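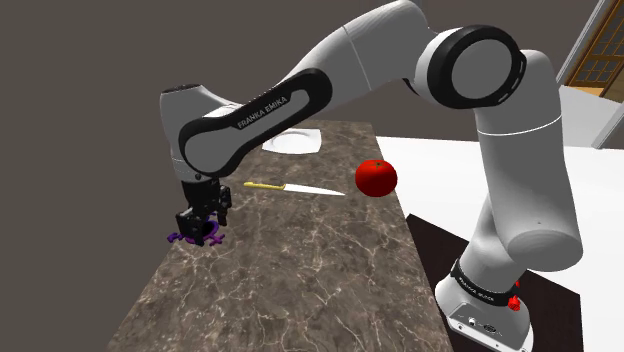
Tuesday, gone eleven at night

Quick one, eyes shutting. Boiler man came. Finally. Said between eight and one, turned up at ten to one with a sandwich in his hand. It's the pump, not the valve, so I paid for the valve in November for nothing. 188 for the pump, fitted, and he thinks the Ovby people might give me something back on the valve if I write a stiff letter. I won't write a stiff letter. I'll write a limp one and leave it on the side for a month.

Heating on by two though. Stood with my back against the hall radiator like a cat. Took my second jumper off for the first time in a week.

Missed the 930 to Nurnbridge obviously, what with waiting in. Got the afternoon one instead and it sat outside Korkus for ages, no announcement, everybody sighing at their phones. Woman opposite eating an entire bag of satsumas one after another, peel going into her coat pocket. Smelled like Christmas in there. By the time I reached the allotment office it was shut, so still no key for the new padlock and the form still in my bag getting creased. Walked down to the plot anyway and looked at it over the gate. Leeks fine. Sprouts leaning. Somebody's fleece has blown over onto my broad beans and I couldn't reach it, tried with an umbrella, nearly lost the umbrella.

Plot is 90 a year now, went up again. Still cheap when I think what I'd spend on sitting somewhere else being quiet. But that plus the pump plus the car in spring. Did the sums on the back of the form (so now will need a new form). Account has 1131 in it until payday. Fine. Not lovely. No more seed catalogues, I said, and then read one on the train home cover to cover. Want the purple podded peas. Want the squash that looks like a turban. Have no room for the squash, had no room for it last year either and it went over the path and up nextdoor's compost bin.

Stopped at Wuyts for bread on the way back, only the seeded left, took two and one's in the freezer. They've moved everything again. Tea where the cat food was. Went round twice looking for candles and came out without candles.

Phone call with my sister, long, mostly about Mum's stairs. She wants the rail done before the new year, I want it done too, we agree completely and still managed to have a row about it. About who rings the man. I'm ringing the man. Rang off a bit short with her and felt bad through the whole of washing up, so sent her the photo of the leeks and she sent back a thumb. Peace I think.

Supper was soup, the end of the big pan, thinned with water till it was hardly soup. Toast. Second toast. Meant to do the ironing and watched half a thing about canals instead, then fell alseep sitting up and woke with a stiff neck and the lamp on. There's a lock somewhere up north with so many steps to it that it takes a boat most of the morning. I'd like to do that. Slow boat, flask, no phone. Said so last winter as well.

Rain has started up, can hear it in the broken bit of gutter. Another thing. The bucket's out there, let the bucket deal with it.

Tomorrow: ring the man re rail. Ring allotment office BEFORE setting off, see if they're even open. Bins, it's the green one. Get a clean form. Library books are overdue, two of them, one I haven't opened and want to keep, so renew that and take the other back. Candles. Limp letter to Ovby if there's time, there won't be time.

Bed. House properly warm for once and I've gone and put the thick duvet on so will boil. Too tired to change it. Window open a crack, that'll do.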